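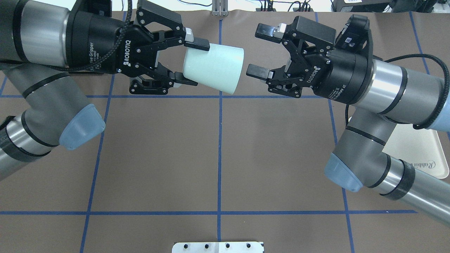
Why does a handover go wrong when both arms pass their self-checks?
Usually the two arms disagree about where the middle of the table is, and a self-check only asks each arm about itself.

I learned that in December, on the night shift at Drurnolmont, where I was three weeks into the job and still scared of the coffee machine. The routine was called Witari. Left arm passes the cup, right arm takes it, and you do it 300 times while I sit there eating crackers and writing down anything weird.

Run 159 was weird. The right arm closed its fingers on nothing, very politely, a good inch short of the rim, and the left arm let go anyway! The cup hit the table and rolled. Then the right arm carried its handful of air over to the tray and set it down so gently that I almost said thank you.

I hit the stop (my first ever, my hand was shaking) and called upstairs. Upstairs said to restart it. So I restarted it, like a fool.
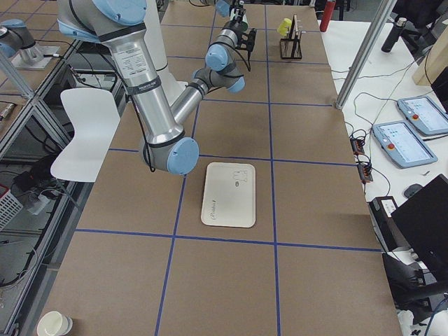

The long table, with the tray under the elbow.

It behaved for ages after that. I'd even started to like it again. Then on run 239 the arm swung low, lower than I'd ever seen it go, and I was leaning in to get my pencil. It missed my ear by the width of a cracker. I sat down on the floor for a bit.

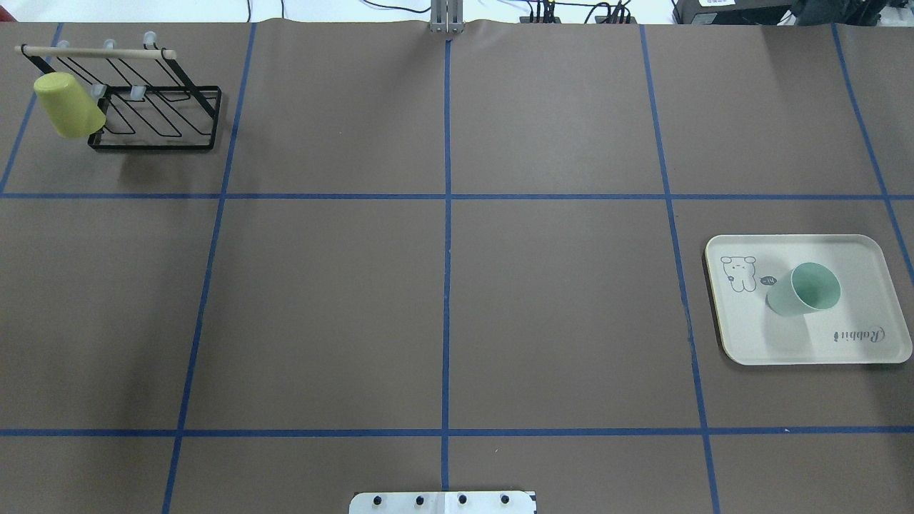 What should you do after a second fault on the same shift?
Stop the run, keep everyone out of reach of the arms, and leave it stopped until the cause is found.

I did it properly this time. I pulled the log from Cusi, our planner, and read it with my coat on. Every 30 runs it had been nudging its idea of the table over to the left, a hair at a time, to match the tape. Only it had picked the wrong line of tape. Grandness, the company that sold us the thing, had a name for this. They called it "confident drift," and they wanted us to pay for the fix. 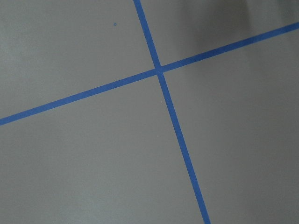
Blue tape, where two lines cross.

I stayed until six in the morning, moving my pencils to the other desk.

Last updated: December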